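Minutes of the Gotilberg Residents' Group meeting
October 13, 2020, small hall, 7 pm 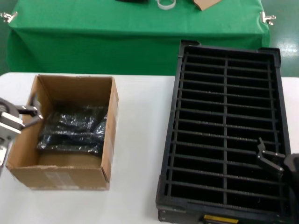

Present
Modupe Onyeka (chair), Dela Bawa, Bukola Ogunleye, Ekene Ogbonna, Yareli Serrano (minutes).

1. Minutes of the last meeting
They were read and accepted with one correction. Under item 4, the name of the road should be Aliyu Lane and not Aliyu Street.

2. Street lights
Dela wrote again to the council regarding the two lamps by the bus stop. The answer is that the work is in the plan, but no date was given. Dela will telephone them and ask to speak with the person in charge. Bukola remarked that on the evenings when the clocks have changed it will be very dark there for the school children.

3. Hedge on Flerkeck Road
The hedge at number 28 is again over the pavement and people with prams must step into the road. Modupe will talk with the owner in a friendly way before we write any letter.

4. Newsletter
The printing of 300 copies is agreed, same paper as before. Ekene asked for the texts to be sent to him in time, as for the last issue he received three of them on the same evening he had to send it to the printer. Yareli will write the piece on the new bus times.

5. Winter lunch
It was discussed if we can hold the lunch in February. The hall allows at the moment only 25 persons with the distance between the chairs. Bukola is in favour of two sittings, Dela prefers to wait until spring. No decision was made. Bukola will ask the hall what it costs to book provisionally.

6. Any other business
The key of the notice board sticks and the glass does not close well. Ekene will bring oil.
Modupe thanked Bukola for doing the shopping for neighbours in Aliyu Lane.

The meeting was closed at 8.25 pm. The date of the next one will be sent by email.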